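Mirkex whole-body fetch-and-place method, reviewed

I spent a good part of June with the Mirkex paper and its released data, and I'm still grinning. One policy drives the arm and the fingers together, trained on 658 demonstrations – small by the standards of the stuff I usually read! The Ashby baseline gets the same data and plans the reach first, then the grasp.

Over 28 trials per task, Mirkex dropped fruit 3 times. I love that the authors publish every failure, with joint logs (thank you!). My gripes: training took 4 days on our machine at Florkberg, and the section on finger contact is far too short. Still, if you work on hands, read it, then run it.
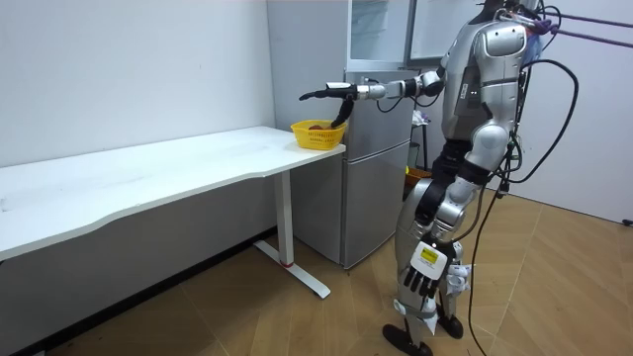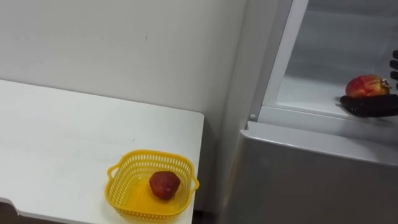 Fruit task with the yellow basket and the refrigerator, Plusetcombe lab.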